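Preltira Bins: two-arm sorting by remote control

Welcome! Preltira Bins is a set of demonstrations in which a person drives two robot arms through small packing and sorting jobs on a tabletop. We recorded all of it by teleoperation, one operator per session, and we're really happy with how natural the motions came out.

Each episode starts with a spoken or typed instruction ("put the carton in the basket", "swap the bag and the box") and stops when the operator taps the pedal. Cartons and soft pouches are mixed on purpose, as a grip that suits one can be awful for the other.

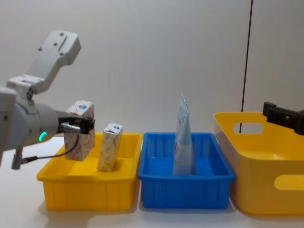

Tavares Lab, Remote Handling Group

What's in the release
2,000 episodes in total. 1,282 use cartons only, and the rest have at least one pouch. Trays and baskets are yellow or blue, and their order on the table changes between sessions.

Every episode folder holds joint positions for both arms, gripper opening, the chest-height video, and the instruction as plain text. Arms are always named left and right as they appear in that video. Please keep it that way if you send us additions!

Failed tries
We left them in. A slipped carton followed by a second go is great training material, and our early Stesex policy got much better at regrasping once it had seen a few. Look for retry = 1 in the episode table if you want to filter them out.

Known problems
Gripper opening is noisy below 3 mm. In the January sessions the right arm's clock lags the video slightly; run fix_clock.py before you train on those.

Getting started
Unpack the archive, run check_files.py, then open view_episode.py with any episode number. Episode 796 is a fun one to begin with.

Questions and fixes go to Mwangi Lyimo through the issue tracker.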